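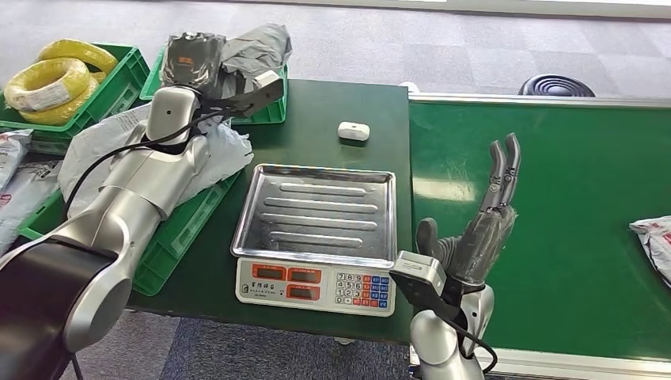
*The parcel corner, with the scale in the middle of it all*

I have been meaning to write about the scale for ages, and as I've just spent a whole evening weighing parcels on it, tonight seems as good a time as any. It lives on the green table now, and the green crates have gathered behind it and down the side, the way crates do. One of them is full of yellow cable still in its clear wrapping, which Sushil Yadav has promised to collect before December (we shall see!).

I bought it second-hand when the little Kandpal shop closed down, and it's really meant for pricing things by weight, so there are three red displays and I only ever look at one of them. I can't read the Chinese on the front either, but the keypad is simple enough once you've pressed the wrong key a few times. What I love is the steel tray — it has raised edges, so a slippery plastic mailer stays where you put it.

My old kitchen scale used to sulk over anything bigger than a bag of flour. I once paid postage for 300 grams on a packet that came to 267, and Bendik Westerberg still brings it up. Now I put everything on the tray, write the weight on a scrap of paper and tuck it under the parcel until I've done the labels. There are 16 more to do tomorrow, so I'm off to find the tape.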